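Unit 11: Celebrity apologies and the resurfaced clip
Media and Popular Culture, handout for section 2
Instructor: Shahnaz Saha

Read this before class on Wednesday and bring it with you. We will work through the Zitska case first and the radio interview second.

Terms

Resurfaced clip – any recording, post or interview that was public once, was mostly forgotten, and then starts circulating again. The clip itself is old. The date that matters for us is the date it came back.

First response – the first thing the artist or the artist's team says in public. A deleted post counts if people saved it. Silence counts too, but write down how long it lasted.

Proxy – a friend, partner or labelmate who speaks up for the artist. Proxies often talk before the artist does, and what they say can box the artist in.

The Zitska case

Zitska was a singer with two charting singles when a fan account reposted part of an old livestream in March. In it she made fun of a smaller act, Karunaratne, and claimed she had gotten them dropped from a tour. The repost was 13 seconds long. The full stream ran much longer, and the part just before the clip changes how the remark sounds.

Her drummer answered first and said everyone had been joking. Zitska then posted a written statement saying she had meant it at the time and was sorry. The two statements do not fit together, and most of the coverage that followed was about the gap between them.

Look for three things when you read the packet: who the statement is addressed to, what exactly is being admitted, and whether Karunaratne is named. In the first version they are not. The name was added in an edit the same evening.
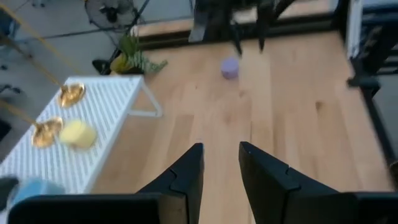
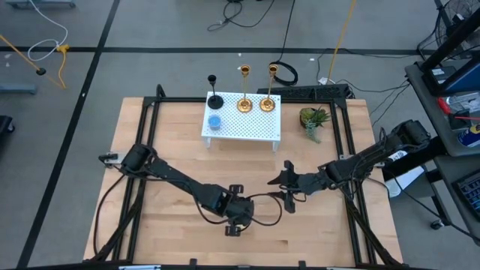
Media and Popular Culture Course Reader, Vol. 2, p. 13

The Rivcombe interview

The singer known as Rivcombe took a different route. He gave no statement and went on a morning radio show to promote a record, where the host asked him about an old video in the second half. He answered for a couple of minutes and then the conversation went back to the album.

Students last year disagreed about whether this was an apology at all. He uses the word "regret" and never says "sorry." He also talks about how young he was, and the host does not follow up. Read the transcript before you listen – the tone of voice makes a big difference and I want you to notice it separately.

Fan response

Do not treat fans as one group. In the Zitska packet you will find people defending her, people who had already stopped listening, and people who only knew her from the clip. The last group is usually the loudest in the first day or so and the first to leave.

Written work

Write up to 700 words comparing the two first responses. Quote from both. Use the Zarnstead article for background if you need it, but do not summarize it. Papers are due in the section folder by the start of class on 22nd December. Hard copies are fine if you hand them to me in person.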